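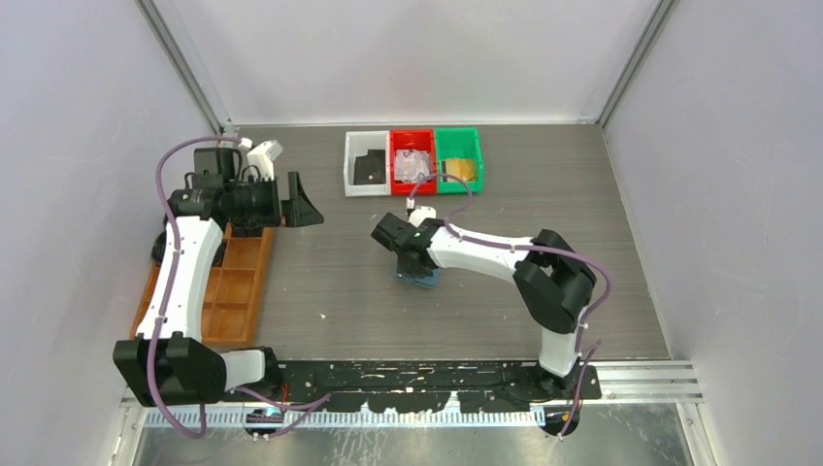 ok long thread time because three people asked me what our capstone team does all day and "robots" is apparently not a good enough answer

We're a student team at Gruduscombe, final year, and our project is teaching a pair of arms to sort little packets into the right bins. Three bins, two arms, one wooden tray with compartments. Sounds like something a toddler could do. A toddler would destroy us.

The full task: packets start out mixed up in the tray, the arms have to get them out and put them where they belong. Red bin for the clear packets, green bin for the yellow-orange ones, white bin for the flat black ones. Then reset and do it again. And again. (I see this tray when I close my eyes)

We don't write the motions by hand. We drive the arms ourselves, record it, and then train a model on the recordings so it can try to copy what we did. So most of the project so far has been me and Nhàn Phan taking turns being a very slow pair of hands.

Our goal by the end of February was 1000 good recordings. Good meaning the packet got to the right bin and we didn't bump anything, stall out, or sneeze in the middle (yes that one got tossed)

We hit it with a few hours to spare!! I ate an entire sleeve of crackers to celebrate

Ok so things I've learned, in no order

The packets are the worst part. I thought the arms would be the worst part. But a flat packet on a flat table is SO annoying to pick up. You come straight down, the fingers close, and they slide right over the top of it like it's greased.

What works for us is coming in a little tilted, one finger touching the table first, then closing slowly so the edge of the packet buckles up between the fingers. Took Nhàn an afternoon to find that. Took me another afternoon to be able to do it more than once in a row.

The blue-gray ones are our mystery item btw. They don't have a bin. The model is supposed to leave them alone or hand them off to a person, we're still arguing about which. At the moment it LOVES them. Goes right for them every time like they're candy

My theory is it learned "packet on gray table = grab" and the color part never really sank in. Nhàn's theory is that we didn't record enough runs where the right move was to do nothing. Nhàn is probably right, which I will not be saying in person

So this week was a lot of recording the arms ignoring something. Have you ever had to act out not being interested in an object, using a robot, for 40 takes? It's weird. You start doing it with too much attitude.

Next thing: cables. Oh my gosh the cables. We have purple sleeves on everything and they look great and they have opinions.

The one on the right arm used to be too short, so whenever the arm reached far it went tight and tugged on the wrist camera just a tiny bit. Tiny bit is enough. Camera moves, view changes, the model has no clue where anything is. We lost 3 days to that before anyone thought to look at a cable.

So now it has a big loop of slack, and the slack hangs out over by the bins. Which is its own issue, the loop can get in front of the red and green ones. Ferenc Balogh (our advisor, very patient man) looked at it and just said "hm." I have been thinking about that "hm" ever since

Current plan is another clip on the forearm. Left arm has one about halfway down and it behaves a lot better. If you have a nicer trick for cable slack on an arm that moves a lot please tell me, I'll try anything that isn't more zip ties

Somebody asked why two arms if the task is just pick and drop. Fair! The first version was one arm. It could do the right half of the table fine and then it would stretch way over for the tray and get into these awful poses, elbow out, wrist folded back, super slow.

With two, the left one takes the tray side and brings stuff to the middle, and the right one does the bins. Or that's what we tell people at the department open house. In practice they kind of crowd each other near the center and we spend a lot of time keeping one parked while the other one works.

Parking is a skill! You want the left arm out of the way but close enough that it can jump in. If you park it too high it blocks what its own camera needs to see of the tray. Too low and it's in the other one's path. We have a spot now and we named it Tullitz for reasons too dumb to explain. "Send it to Tullitz" is a real sentence I say at 9 in the morning.

Also named: the left arm is Barta. The right arm doesn't have a name because we had a vote and it tied and then everyone was mad

Tools and parts people, I know you're here, so: rail along the front edge, both arms bolted to it, aluminum profile frame under that. The rail was handed down from the team before us and the team before them, so it's scratched to heck and has extra holes from everybody's different ideas about where arms should go. I love it. I refuse to let anyone repaint it.

The walls are plain and pale on purpose. We started out on an open bench and the model kept noticing PEOPLE. Different hoodie walking by behind the table, different behavior. Closing in the sides was the most boring fix we ever did and the biggest jump in results.

Results! Ok so. Clear packets into red is good now, like I'd show my mom good. Yellow-orange into green is pretty good. Black flat ones into white is, let's say, a journey. Flat, dark, and the grippers are black too, so from the wrist camera it's dark thing on dark thing.

We tried putting a bit of light-colored tape on the fingertips for those. It helped for a day and then the tape started peeling and sticking to the packets, so now we had a new problem where it would carry a packet to the right bin and refuse to let go of it. Nhàn laughed so hard she had to leave the room.

Money stuff, for the people who always ask: our budget for the year was 4000 dollars for everything that isn't the arms, and most of it went to cameras, and a dumb amount went to packets. We wear them out! After enough grabs they go all soft and crinkly and stop acting like new ones. Old ones are easier to pick up, which means if you only train on old ones you're cheating yourself.

So now I mix new and old before every session. I have a shoebox for each. I am a person with packet shoeboxes.

What's next: the Zudthorpe student showcase, where we have to run it live in front of strangers with somebody else's lighting. I'm scared of the lighting. I'm a little scared of the strangers too, mostly kids, since kids will absolutely put a granola bar in the tray to see what happens

(we should probably record some granola bar runs)

Going to go do one more batch before they lock the building. If you're a student and you want to see our list of what we'd do differently, reply and I'll clean it up and post it, right now it's mostly Nhàn writing "LONGER CABLE" in different sizes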